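3.2 Cell layout and reteaching procedure

The Helmont cell was set up in a simulator before any hardware was bolted down, and the same model is still used whenever the deck changes. The arm stands on a fixed pedestal beside a long worktop, and all pick and place targets are stored relative to the worktop and not to the arm base. This choice adds one transform to every move. It also means that when the arm is taken off for service, only the base offset has to be measured again.

Reteaching takes 40 minutes when done by one person. The arm is first sent to its park pose and the fingers are checked for play. The operator then touches off on three reference points on the worktop, solves for the base offset, and loads it into the model. Each taught position is replayed in simulation with the gripper closed and again with it open. A position is rejected if any part of the gripper comes within 5 mm of neighboring labware. Tip racks fail this test more often than plates, as the fingers must reach down past the rim on both sides.

Between June and the end of the study the cell completed 2,205 rack and plate transfers. There were nine stops. Four were traced to worn finger pads, three to a rack that had not been pushed fully into its place, and two to a stale base offset left in the controller after a restart. The pads are now changed on a fixed schedule, and the controller refuses to start without a current offset file.

Figure 4 gives the simulated cell with the gripper over the blue-bordered tip rack. The second tip rack, bordered in yellow, is at the upper end of the black deck.
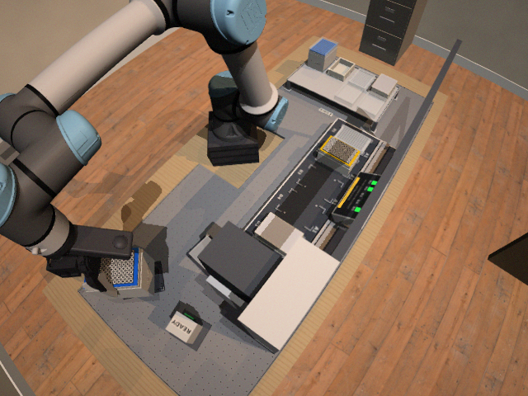
Figure 4. Simulated view of the arm, worktop and deck.

Savita Bhatia remarked, on reading a draft of this section, that replaying every position is slow and that checking only the racks would have caught most of the faults we list. We agree for the pad wear. The stale offset shifts all positions equally, however, and a check of the racks alone would pass a small error that still matters at the plates. We have kept the full replay and run it while the reagents are being loaded.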